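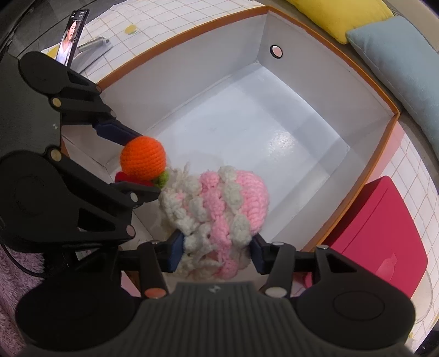 *編みぐるみのいちごを両手でキャッチ!*

大晦日なのに、まだデータ集めの話です(笑)。

10月から、手持ちグリッパーで「つかんで箱に入れる」お手本を録りためています。今のお題は毛糸の編みぐるみ。これが楽しい!ピンクとクリーム色のしましまは表面がもこもこで、強く挟むとむにっと形が変わるし、弱いとするっと逃げるんです。紺色のパッドで両側からそっと挟むのがコツで、もう片方の手はてっぺんのオレンジの玉担当。左右のタイミングを合わせる練習ばかりしていたら、夢の中でも指がパクパクしていました。

記録は通算2640本になりました。そのうち両手を使ったものは786本。一緒にやっているHiếuさんは「失敗しかけて持ち直した回も消さないで」と言います。最初は全部きれいに録り直していたので、ちょっともったいないことをしたなあ。持ち直しの回は今26本、別フォルダに取ってあります。

学習用のプログラムには、勝手にTrinoと名前をつけました。年明けに両手の分をまとめて学習させる予定で、もう待ちきれません!次は箱の向きを変えて、あと70本録ります。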